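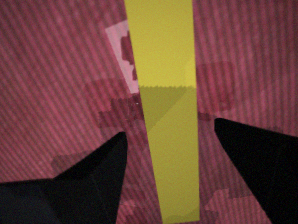

The Bus to Murora

The bus to Murora left at seven, and my grandmother was already at the stop when I came. She had a bag of onions on her knees and her good shoes on her feet.

"You are late," she said.

"It is ten minutes before seven."

"For Murora this is late."

In Jitero the driver stopped to buy bread, and she told me again about the house by the river. It had a green door — or blue, she was not sure anymore. She had not seen it for 46 years.

When we arrived, the door was brown. A girl opened it and looked at us. My grandmother held out the onions.

"I used to live here," she said.

The girl took the bag and went to call her mother.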